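Why Is There a Bump in Your Bed?

A bed has one job, and you would think it could manage it without help. Yet by breakfast most beds look as if a walrus has been through them. Vy Thái, who writes this page for Clutance Kids, has slept in beds all her life and has some answers.

Why do sheets wrinkle?
You move a lot when you sleep. You roll, you kick, you pull the blanket away from a monster. Every time, the cloth gets squashed into folds, and cotton is good at remembering a fold. It's much worse at forgetting one.

What is a waffle weave?
Some bedspreads are covered in tiny squares or dimples. The threads are woven so that some stand up like little walls and others stay low. Air sits in the dips, and air that can't move much helps keep you warm. You can't eat it. Please don't write in and ask again.

Why fold anything?
A sheet thrown on a bed takes up the whole bed. Fold it in half and it takes up half as much. Keep going and you have a small, thick square - plus somewhere to sit. Sadly, you can't keep going forever, as each fold makes the stack twice as thick. Try it with an old pillowcase and see when it starts to fight back.

Where do the toys go?
Off the bed first, then back on last. If you forget, you get a bump, and the bump usually has ears.

Got all that? Good. Go and look at your own bed, if you can find it.

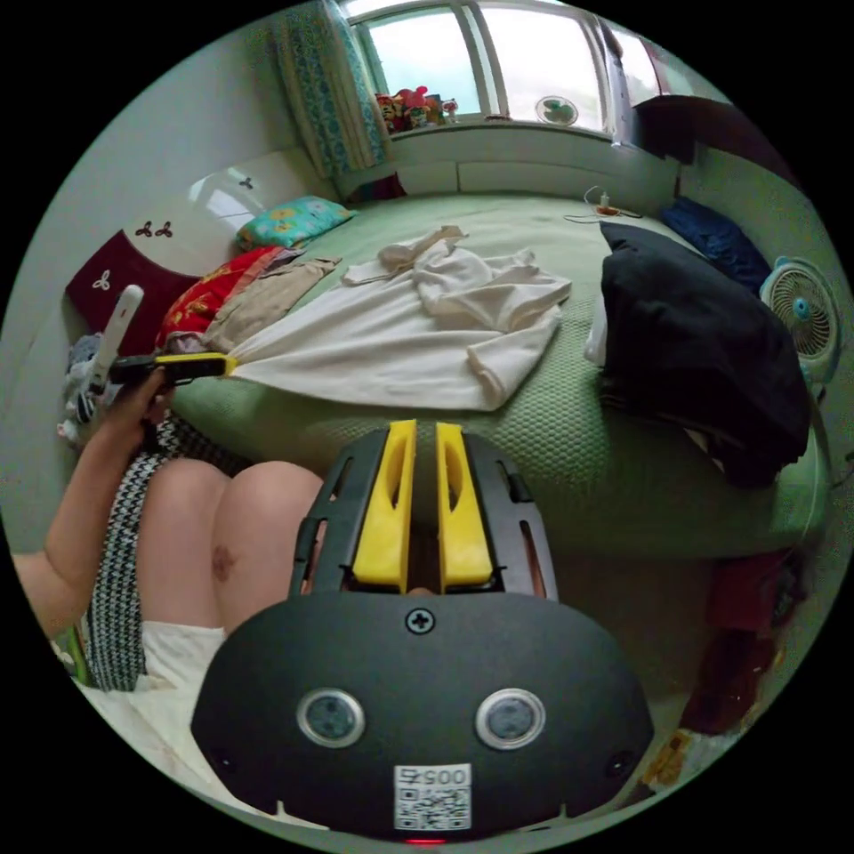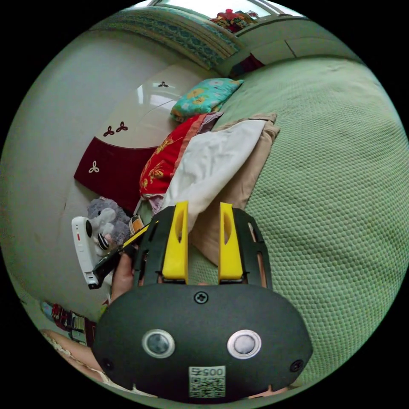
Both photos: a light green bedspread with a texture you could count squares on, if you were avoiding your chores.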